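Automation in Repair and Assembly
Handout 4: Notes for the visit to the Kovside open day
Course tutor: Orathai Siriwan

Visit date: October 14, 2024. Read these notes before the visit and bring them with you. The written task at the end is due one week later.

1. Background

Kovside runs a small workshop in Nondgate where robot arms are set to work on desktop computers. The project is called Esto. It began in April and deals with one part of the job, the handling of processors and memory modules. Wanpen Petchrat leads the project and will give the talk at the bench.

Most robot work in factories is done on parts that arrive in the same place every time. An opened computer is harder. Cables move, makers lay out their boards differently, and some of the parts are easily damaged. Look out for how the workshop deals with each of these.

2. Working at the socket

The processor has to come down flat and the right way round. On many sockets a corner mark or a pair of notches shows which way it goes. The lever and frame must be fully open first. On boards with pins in the socket, a small sideways push can bend several of them, and the board may then be scrap.
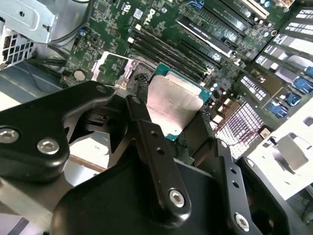

Why is a processor harder to place than a memory module?
A memory module slides into a long slot that helps to guide it, while a processor has to be lined up in both directions and turned to the correct angle before it is let go.

The camera at the wrist moves with the gripper, so it gives a close view of the part. It is less useful for judging where the rest of the arm is. A fixed camera by the bench covers that. Note down which view the speaker refers to at each stage of the talk.

3. Layout of the bench

A fixture is a holder that keeps a part in a known position. The robot can go to the same point each time and find the part at the same angle. The computer is laid on its side so that the board faces up and the gripper can come in from above.

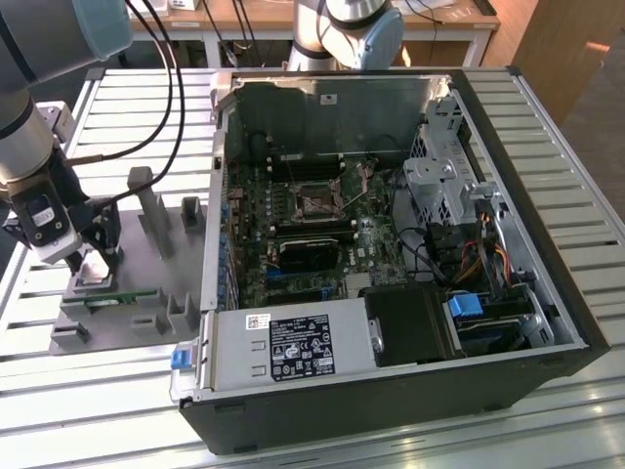
Fig. 2. Robot arm at the fixture plate, with the opened tower to the right.

The arm's program stores positions for the fixture and for the case. If either is moved, the positions have to be taught again or corrected using the camera. Ask how this is done at Kovside and who is allowed to do it.

4. Picking up and putting down

The square recess in the fixture takes one processor. The gripper closes on the edges of the part and should stay off the contacts underneath. Grip force is a setting in the program. Too little and the part slips, too much and the edge may be marked. 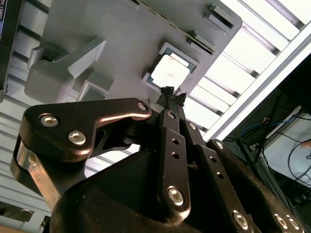 What should happen if the gripper misses the part?
The arm should stop, open its fingers and go back to a safe position above the fixture, so that the operator can check the part before another attempt.

5. Written task

Choose one step from the demonstration and describe it in your own words. Say what the robot needs to know before the step starts and what could go wrong. Include a sketch of the bench seen from above. Hand in your work to Orathai Siriwan.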